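Clothes hanger

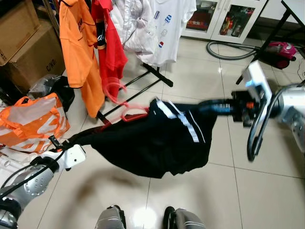
A clothes hanger, also called a coat hanger, is a device for hanging up a garment so that it keeps its shape and does not crease. In its most common form it has a pair of sloping arms, which sit inside the shoulders of the garment, and a hook at the top that goes over a rail, rod or peg. Hangers are made of wire, wood, plastic, card or padded cloth. They are used in homes, shops, laundries and theatres, usually with a wardrobe or a free-standing clothes rack.

Parts

The hook may be fixed or may turn. A turning hook lets the garment face either way along the rail. The arms meet at the neck, and on many hangers a straight bar joins their lower ends. The bar stiffens the hanger and can carry trousers, a scarf or a folded towel. Some hangers have notches cut near the ends of the arms to hold the straps of dresses and vests.

Types

Wire hangers are bent from a single length of metal, with the ends twisted together at the neck. They take up very little room but sag under a heavy coat and can leave marks at the shoulders.

Plastic hangers are moulded in one piece, hook included, or fitted with a metal hook. They are light, do not rust and come in many colours. Households sometimes use the colours to tell one person's clothes from another's.

Wooden hangers are thicker and are mostly kept for suits and coats. Padded hangers are covered in cloth and suit knitwear and silk.

Trouser hangers have either 2 clips on a bar or a hinged clamp. Clips hold the trousers by the waistband or by the cuffs. With a plain bar the trousers are folded along the crease and laid over it, so that the weight is shared between the two sides.

Use

Shirts and jackets are put on a hanger by passing one arm of it into each shoulder. A polo shirt or jersey with a narrow neck is best hung by bringing the hanger up from the hem, as pushing it down through the collar stretches the knit. Buttoning the top button stops an open-fronted garment from sliding off.

Slippery fabrics such as polyester sportswear tend to work loose from smooth plastic. Foam sleeves or strips of rubber are sold to prevent this. Heavy jumpers are often folded over the bar, or kept on a shelf, to avoid points forming at the shoulders.

Clothes racks

A free-standing rack consists of a horizontal rail held up by legs or feet. Light models have thin metal rods and can be taken apart — a common choice in rented rooms and during a house move. Weight should be spread along the rail, and heavy coats placed towards the middle of the feet. Shop racks are stronger and usually run on castors.

Local manufacture

In Gorncombe, hangers were made by the firm of Ó Conaill, which began with wooden coat hangers for tailors and later took up plastic moulding. The Pultgate works had 200 employees at its largest. Its designer, Norbert Šťastný, drew up the Uvoneo, a one-piece hanger with a slightly raised rib along each arm to grip light fabrics. It was sold in packs to laundries and, later, to the public. The moulds were changed twice, the second time to widen the hook for thicker rails.

See also

Clothes horse
Trouser press
Wardrobe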